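**Cerkel abre su taller de enseñanza por demostración a empresas pequeñas**

La empresa Cerkel ha comunicado que su taller de teleoperación, que hasta ahora trabajaba solamente para clientes internos, recibirá desde este otoño encargos de empresas pequeñas. El servicio consiste en enseñar una tarea a un brazo robótico con mano de cinco dedos: un operador mueve su propia mano, el robot repite el movimiento y el sistema guarda cada intento para el entrenamiento posterior.

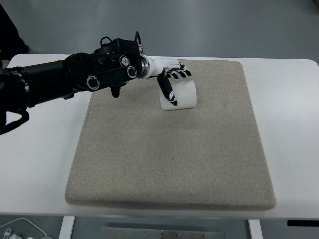 RIRNGATE, 10/16/20. El primer ejercicio que aprende todo operador nuevo es también el más sencillo de explicar: coger un vaso blanco de una almohadilla beige, levantarlo y volver a dejarlo. La dificultad está en los dedos. Cuando el vaso está tumbado, el pulgar debe encontrar la pared curva antes de que se cierren los otros cuatro, y si el operador tiene prisa, el vaso rueda y el intento se anota como fallido.

Según los datos que publica la empresa, el taller ha grabado 3929 demostraciones de esta clase con 172 operadores, la mayoría sin experiencia anterior en robótica. Los intentos fallidos no se borran. Se guardan en una carpeta separada, con una nota corta del operador sobre lo que pasó, y el equipo técnico los revisa al final de la semana.

El programa que registra los movimientos se llama Skillon y fue desarrollado en la misma casa. Recibe la posición de los dedos por medio de un guante, la traduce a las articulaciones de la mano robótica y la guarda junto con la imagen de la cámara. Entre el gesto de la persona y el gesto del robot existe un retraso pequeño. Los operadores cuentan que el primer día molesta bastante y que después de algunas sesiones uno se acostumbra y empieza a mover la mano con más calma.

También existe la enseñanza directa, en la cual el instructor toma el brazo y lo lleva con sus manos hasta la posición deseada. En Cerkel se usa para las trayectorias largas, donde importa el camino del brazo y los dedos hacen poco. Para agarrar objetos se prefiere el guante, porque es muy difícil doblar a mano cinco dedos mecánicos al mismo tiempo y con el orden correcto.
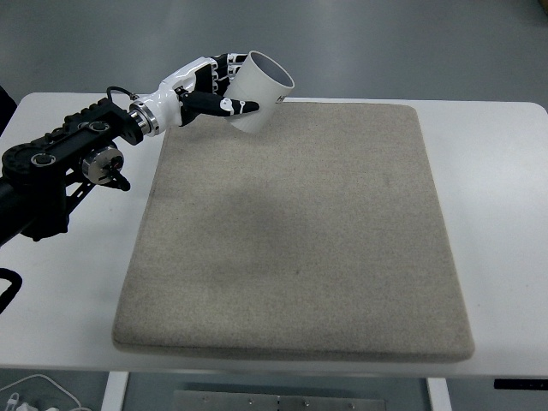
Un detalle que los instructores repiten mucho es la inclinación. Un vaso se puede sujetar con firmeza y quedar, sin embargo, mal orientado para el paso siguiente, por ejemplo para ponerlo de pie sobre la mesa. Por este motivo se pide al operador que piense en el final del movimiento ya desde el agarre. Si la muñeca llega torcida, es preferible terminar la demostración, marcarla y comenzar otra, en lugar de corregir en el aire con giros bruscos que después el modelo va a imitar.

El primer cliente externo es Hellström, un fabricante de vajilla que quiere automatizar una parte del embalaje. El acuerdo prevé más de 3000 demostraciones nuevas con piezas de distintos tamaños, comenzando por las tazas sin asa. Los platos quedan para una segunda etapa, que todavía no tiene calendario. Las dos empresas no han informado sobre el precio del contrato.

Para este trabajo el taller busca más operadores. No se exige título técnico, pero sí una prueba práctica en la cual el candidato debe realizar el ejercicio del vaso después de una explicación breve. En la última convocatoria se presentaron 67 personas. Las sesiones se hacen en turnos cortos, con descansos obligatorios, pues la atención baja pronto y el cansancio de la mano se nota enseguida en los datos.

Las empresas interesadas en el servicio deben enviar una descripción de la tarea, las medidas y el peso de los objetos y, si es posible, un video corto donde una persona haga el trabajo a mano. Cerkel responde con una propuesta que incluye el número de demostraciones que considera necesario. Los objetos de vidrio fino y los que contienen líquidos no se aceptan por el momento.

Las solicitudes se reciben en la oficina del taller en Rirngate hasta finales de octubre. Los candidatos a operador pueden entregar la suya en el mismo lugar, indicando si son diestros o zurdos, ya que los guantes disponibles para la mano izquierda son menos y hay que reservarlos con tiempo.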